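Wondov Paint Swatch Records

Data card, version 3, 4 February 2024

Summary

The Wondov records list colour readings taken from painted swatches as they age indoors. Each row gives one reading of one swatch, with the paint, the coat count, the storage position and the measured colour. The set was put together to compare how household emulsions and enamels shift in tone over a period of years. It holds 1,176 readings from 80 swatches.

Files

readings.csv contains all colour readings, one per row.
swatches.csv contains one row per swatch, with paint type, substrate and date of painting.
positions.csv lists the storage positions and the direction each one faces.
changes.txt records corrections made between versions.

All files are UTF-8 with commas as separators. Empty fields mean that a value was not recorded. A zero is a real value.

Fields in readings.csv

swatch_id: matches the same field in swatches.csv.
read_on: date of reading, year first.
L, a, b: CIELAB values under D65, 10 degree observer.
position: storage position code at the time of reading.
batch: instrument session. Readings with the same batch share one calibration.
flag: blank, or one of the codes listed under Known problems.

Collection

Swatches were painted by brush on primed card or primed softwood and left to cure before the first reading. Paints came from two ranges, Zelano (water-based emulsion) and Barkedik (solvent-based enamel). Tins were stirred by hand. No tinting was done after purchase, and any swatch that needed a third coat was left out.

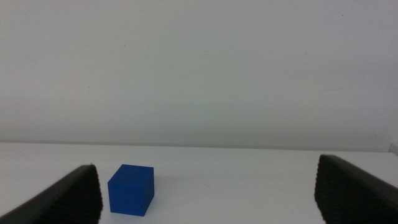

Each reading is the mean of three taken at different points on the swatch, at least a centimetre in from the edge. The instrument was calibrated against its white tile at the start of every batch. Up to version 2 the three separate values were averaged by hand and only the mean was kept, so spread within a swatch can't be recovered for those rows.

Storage

Swatches are kept on open shelving in a heated room. Positions beginning with N get no direct sun. Positions beginning with S get direct sun for part of the day in summer. Swatches were not rotated between positions except where positions.csv says so.

Known problems

Flag C: calibration drifted during the batch by more than the permitted amount. Treat small differences with care.
Flag M: swatch was marked or scuffed before reading.
Flag R: swatch was repainted. Start a new series from this row.

The first reading of swatch 70 is missing. Row 718 in version 2 had its a and b values swapped, and this has been put right in version 3. Row numbers are not stable between versions, so join on swatch_id and read_on.

Deep blues and reds in the Barkedik range are over-represented. Whites are few, and the set is a poor basis for work on yellowing.

Licence and citation

The records may be copied and adapted with credit. Cite as: Zacharopoulos, Wondov Paint Swatch Records, version 3.

The next version is planned for April and will include the separate values behind each mean for all new readings.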